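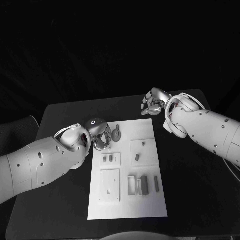 Report on the Plusex open day, Lindsay site
Course project, Part 2: Observation of a working demonstration
Submitted 27/07/2018

1. Purpose

The first part of this project compared published methods for small-part assembly. Part 2 required each group to attend a demonstration and record how the task was set up. Our group attended the Plusex open day at Lindsay and observed the two-arm assembly station, listed in the program as Trarari.

2. Station layout

The station uses two white arms that reach over a dark table from opposite sides. Each arm ends in a jointed metallic hand. A white board lies flat between them and holds the parts: a gear-like disc, several pegs, plates of different sizes, open boxes, a block and a thin bar. A black curtain hangs behind the table. White cables run over the wrist joints on the outside of the casing, and the left wrist carries a small ring light.

3. Procedure

Visitors were admitted in groups and stood behind a floor line. The operator gave a short talk, then started the cycle. We noted the order in which parts were handled and the time for each transfer. Timing was by stopwatch, read by two students, and the mean was used.

4. Results

According to the handout, the station had logged 1,484 cycles before the open day, 274 of them with the current control software from Dasivov. We timed 50 transfers. Flat plates took longer than pegs in most runs. The spread between the two stopwatches was larger than expected for the shortest moves, so those values are given in Appendix B but left out of the averages.

5. Limitations

We had planned for 100 transfers, but the session was shortened. Grip force was not available to visitors. Our viewing position also made it hard to judge when the far hand made contact with a part.

6. Work remaining

Part 3 will repeat the timing from video.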